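Stiniren Stage and Screen
Home | Programs | Artists | Reports | Support | Contact
Search this site Enter keyword Go

Progress Report to the Mirani Fund
Comedy Writers and Performers Residency
Submitted 5/28/23 by Ankit Prajapati, Program Director

Activity in This Period

The residency opened in December with five writer-performers, each of whom receives a monthly stipend and the use of a desk at Flaten House. All five remain enrolled. Four have delivered a full draft of a half-hour pilot script. The fifth was granted an extension after being cast in a touring production and will deliver in the next reporting period.

The program received 998 applications, of which 801 met the eligibility rules. Reading took longer than planned, and the opening workshop was moved back by two weeks as a result. We have asked for an earlier deadline in the next cycle.

Public readings of work in progress were held in the ground floor studio. Scripts are read at music stands, with minimal staging, and the writer takes written notes from the audience afterward. Residents have asked for a longer rehearsal period before each reading, and the schedule has been changed to allow it.

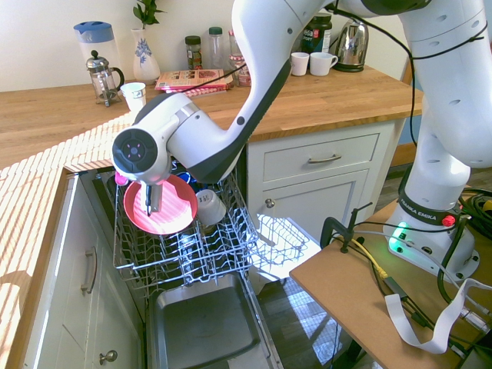

Spending Against Budget

Stipends were paid on schedule. Actor fees for the readings ran over the original line, as two scripts required larger casts than expected. The difference was met from the travel line, as permitted under the grant agreement. No change to the total award is requested.

Next Steps

One script, "Clarico," has been chosen for a filmed short of 38 minutes. Casting is under way and a director has been engaged. Contracts with the performers follow the standard terms approved by the Fund last year. A rough cut will be sent to the Fund with the final report.

Filed under: Grant Reports, Film & TV, Residencies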